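Accueil > Atelier > Entretien et petites réparations

Par Montserrat Villalobos – août

Mes plans de travail noirs et moi : ce que j'ai appris en deux ans

Quand j'ai refait l'atelier, j'ai voulu du noir partout. Le grand établi, la desserte, même la petite table pliante que je sors dans la cour. C'était très beau le premier soir ! Le lendemain matin, avec le soleil rasant, j'ai vu chaque doigt, chaque grain de poussière et les ronds de ma tasse de café. Depuis, j'ai essayé à peu près tout ce qui traîne sous un évier, et je vous livre ce qui est resté dans mes habitudes.

La poussière d'abord

Toujours à sec et toujours avant de mouiller quoi que ce soit. Si vous passez l'éponge directement sur de la sciure, vous fabriquez une pâte abrasive (j'ai une belle zone mate près de l'étau pour le prouver). Je prends une microfibre à poils longs, secouée dehors, et je tire vers moi en une seule passe. Le plumeau, j'ai arrêté, il promenait tout vers l'étagère des vernis.

Les traces de doigts

Mon mélange tient dans un vaporisateur de 700 ml : de l'eau déminéralisée, un petit verre de vinaigre blanc, deux gouttes de liquide vaisselle. Deux, pas une giclée, sinon vous aurez des voiles gris au séchage et vous recommencerez tout. On vaporise sur le chiffon, on essuie, on repasse avec un chiffon sec. Attention, jamais de vinaigre sur la pierre calcaire ou le marbre, mon voisin Apolinar a eu la mauvaise surprise sur sa cheminée.

Pour le gras de cuisine, je double la dose d'eau chaude et je laisse tomber le vinaigre. Le savon noir marche bien aussi, à condition de rincer deux fois.

La colle et le ruban adhésif

Un peu d'huile de tournesol sur un coton, dix minutes de patience, puis une vieille carte de fidélité pour pousser le résidu. Araceli Carrillo ne jure que par le sèche-cheveux, et c'est vrai que sur les étiquettes en papier c'est plus rapide. Sur un plateau verni, je m'abstiens, la chaleur peut cloquer le vernis.

La lumière change tout

J'ai longtemps cru que mon établi était rayé de partout, alors que ma lampe était simplement placée trop bas. Remontez-la, décalez-la sur le côté, et la moitié des « rayures » disparaît. Pensez aussi au mur derrière : un fond de couleur franche réveille un plateau sombre, et on retrouve bien plus vite ses petites vis.

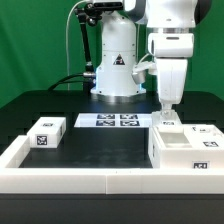

Plateau noir sur fond vert vif : le contraste est franch­ement réussi.

Chez moi j'ai choisi un jaune moutarde, deux couches au rouleau, et je ne regrette pas.

Les micro-rayures, les vraies

Testez d'abord dans un coin, toujours. Une noisette de cire incolore, un chiffon de coton bien doux, des petits cercles sans appuyer, puis on lustre le lendemain. Évitez les cirages à chaussures, ça déteint sur les manches pendant des semaines.

Et posez des patins de feutre sous tout ce qui reste à demeure, y compris la boîte à outils que vous jurez de ne jamais faire glisser.

Recevez nos astuces d'atelier une fois par mois : inscrivez-vous à la newsletter. Désinscription possible à tout moment.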